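Print this page | E-mail this page
Search this site: Enter keywords Go

COUNTING HOOKS: WHAT 1273 EXAMPLES DID AND DIDN'T BUY US
Speaker notes, Anholm workshop, afternoon session

1. Opening

Start with the number on the Brustness slide: 1273 demonstrations. Pause. Ask the room how many of those were different from each other. My own answer is 268, and I was generous.

The task sounds easy. Tools on pegboard, take one off, put one back. We picked it for the Siriwardena set on the grounds that a store display is "real world." I have doubts about that phrase. Show the wrist view and let people look at it for a bit.
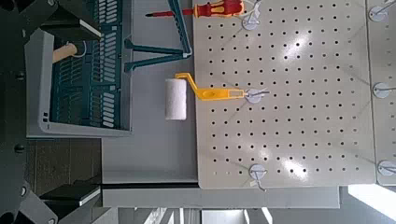
Wrist camera: roller on its hook, screwdriver above, one lower hook free.

Say: the board is shiny, and the glare moves when the wrist moves. Every person who reviewed the set called this good variety. I call it the same ceiling lights, over and over. Train on it and you may get a policy that knows those lights very well.

Mention the thin wire through the handle. A few pixels wide at this distance, and the whole grasp depends on it. Don't get into depth sensing here, save it for questions.

2. What the log says

348 episodes were thrown out. The Virklow report lists them as "operator error." I read the notes and don't buy it. Plenty were fine attempts with a late start or a slow hand. Cutting them makes the average look clean and leaves the learner with no idea how to recover.

Next slide, second wrist view. Same yellow roller, fingers open. Ask whether this should count as a new example. Wait for an answer even if it gets awkward.
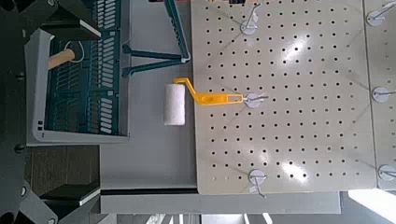 3. What I would ask for instead

- Move the hooks between takes. We went 15 sessions without doing it.
- Keep the misses and label them.
- Report distinct layouts next to total episodes.
- Test on a board the operators have never touched.

If short on time, skip to the last bullet. No success rate slide, I don't trust ours yet.

Contact us | Copyright Anholm Workshop Series | Back to top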